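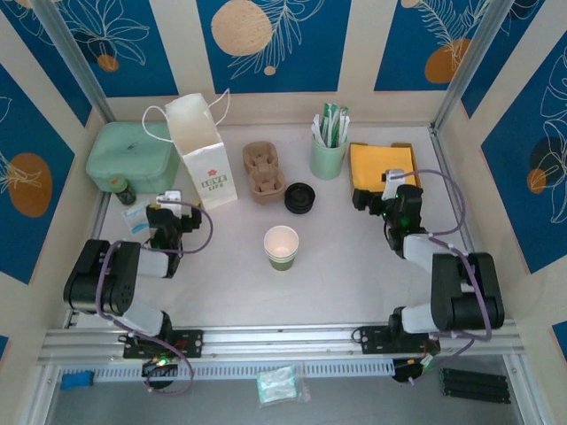
Ivan Harasym wrote to me in April that an obituary should be free to print, and that any paper charging a grieving family by the line ought to be ashamed of itself. I agree with half of that, and his letter has been on my desk long enough that I should answer it properly.

Opinion > Columns > Death Notices

Let the Family Keep the Dull Parts

I handled the death notices at a small daily for nine years. Most of them came from Rácz, the larger of our two funeral homes, and the rest came in from families by phone or over the counter. When I started, the first 31 lines were included in a flat fee. By the time I left there was a charge for every line after the name, another for the photo, and another to run it a second day.

I don't think the charge itself is shameful. Somebody has to set the notice, check the spelling of the grandchildren and call the funeral home when the burial time doesn't match the church time. That is work, and a paper that can't pay for it will stop doing it. What bothers me is what the line rate does to the writing.

People cut. They sit at the kitchen table with a draft and a calculator, and the first things to go are the plain facts. The street she grew up on goes. The years at the cannery go, and so do the bowling league and the name of the grade school. What stays is the sentence about how much she loved her family and how much she will be missed. I am sure it was true in nearly every case. It also appeared in so many notices that I could have typed it with my eyes shut. 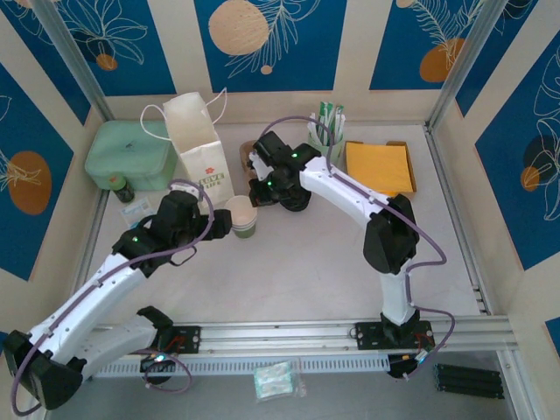 Reading time: 4 minutes

The plain facts are the part that somebody else can use. A woman named Yaryna Prokopenko once called the desk looking for a notice from before my time. Her grandfather had worked at a mill in Himley, and she had no idea what he did there or when he left. The notice was short, but it named the mill, the department and the year he retired. It also named a brother in Batum she had never heard of. She asked me to read that line to her again, and then to spell it.

Under the rates we had when I left, I doubt the brother would have made it in. He had died first, he lived far away, and he would have cost extra.

The usual answer is that none of this matters now that everything is online, where there is no column to fill. The funeral home puts up a page, the family can write as much as they like, and friends can leave messages. I have read a great many of these pages. Some are very good. But a lot of them run on software such as Tritus, which hands the family a form with boxes for birth, parents, spouse, survivors and service, and one larger box marked "Tribute." People fill in the boxes and then freeze at the big one. What they put there is the same sentence they used to pay for.

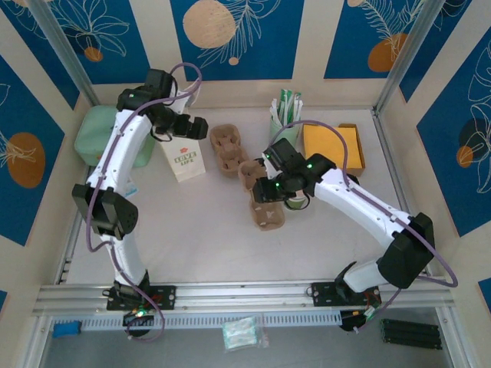 A page like that also lasts only as long as someone keeps it up. When a funeral home is sold, the new owner may carry the old pages over or may not. I have gone looking for notices from a home that changed hands and found a page offering me flowers. The bound volumes in our library basement are ugly and smell of damp, but they are still there and anyone can ask for them.

So my proposal is modest. Papers should go on charging, but they should charge a flat price for a notice of reasonable length, say $99, and define reasonable generously. Photo included. No line counting. If the family wants a full page with a poem, that can cost more. The funeral homes should print the form on paper as well, hand it over before the arrangements meeting, and replace "Tribute" with some actual questions. Where did he work, and doing what? What did she do on Saturdays? Who was on the other side of the fence for all those years?

Families could do part of this without waiting for anyone. My own mother wrote hers at the dining room table at seven in the morning, in pencil, years before we needed it. It has the names of two dogs in it. It has the make of her first car and what she paid for it. My sister wanted to take out the car, and we argued over it for most of an evening.

The car stayed in. A man I had never met came up to me at the visitation and told me he was the one who had sold it to her.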